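Handgreifer mit geriffelten Fingerpads — Erfahrungen mit weichem Zeug?
Forum > Greifer und Endeffektoren > Vergleiche und Tests

Auerhahn_44
09/05/2024
Hallo zusammen, ich lese hier schon ewig mit und traue mich jetzt endlich mal. Wir vergleichen gerade zwei Sätze Fingerpads an unseren handgeführten Parallelgreifern, einmal die glatten von Auer und einmal die blauen geriffelten. Bei Dosen und Kartons sehe ich keinen Unterschied, aber sobald es weich wird (Netze, Tüten, Schaumfolie), gehen die Meinungen bei uns auseinander. Was nehmt ihr?

bekum_bastler
Willkommen! Ich habe mit den glatten angefangen und sie nach 80 Griffen wieder abgeschraubt, weil mir dünne Folien ständig seitlich weggerutscht sind. Mit den Rillen hält es viel besser, man muss nur etwas gerader anfahren. Die Steuerung ist bei mir die Gancombe, falls das für dich eine Rolle spielt.

linearfuehrung
Da muss ich leider widersprechen, lieber Bastler. Rillen sind super, solange das Material dick genug ist. Bei Netzen bleiben mir die Maschen beim Öffnen gern hängen, und dann hängt das Ding am Finger, während der Greifer längst wieder oben ist. Im Juli hatte ich bei 714 Versuchen 44 solche Hänger, alle mit Rillen. Mit glatten Pads kein einziger.

bekum_bastler
Aber wie viele sind dir mit den glatten vorher runtergefallen? Das gehört doch in dieselbe Rechnung!

linearfuehrung
Erwischt, das habe ich nicht mitgeschrieben. Mehr als 44 waren es vermutlich schon.

vinadport
Ich werfe mal die Kamera in die Runde, die kommt bei solchen Vergleichen immer zu kurz. Bei starkem Weitwinkel sieht man zwar schön den ganzen Raum, aber ob die Finger eine Lage oder drei Lagen Netz erwischt haben, erkenne ich auf der Aufnahme oft nicht. Da schiebt man dann gern etwas auf die Pads, was am Anfahren liegt.

Auerhahn_44
Ihr seid toll, vielen Dank euch allen! Das mit dem Anfahren leuchtet mir ein. Ich fasse die gelben Obstnetze jetzt unten, wo sie zusammengerafft sind, dann fächern sie oben auf und die Rillen haben genug Material zwischen sich. Am offenen Rand gepackt ist es bei mir Glückssache — die Hänger von linearfuehrung kenne ich von dort auch. Die glatten Pads bekommen trotzdem noch ihre faire Runde, mit denselben Netzen und derselben Styroporbox, und diesmal schreibe ich Hänger und Abstürze getrennt auf.

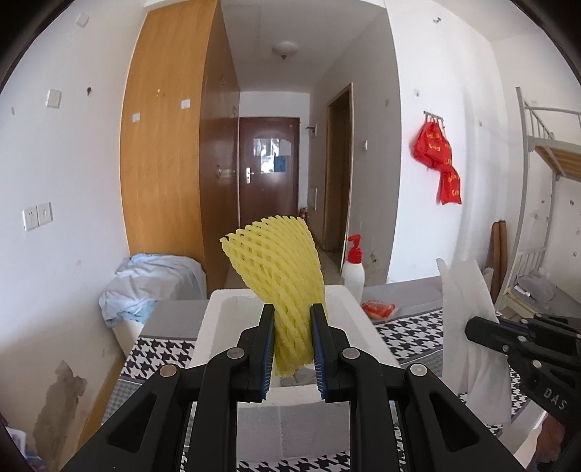 Was mir noch fehlt, ist eine vernünftige Einstellung für die Schließkraft. Bisher drücke ich nach Gefühl, und mein Gefühl ist abends ein anderes als morgens. Hat jemand von euch einen Anschlag nachgerüstet, der sich ohne Werkzeug verstellen lässt?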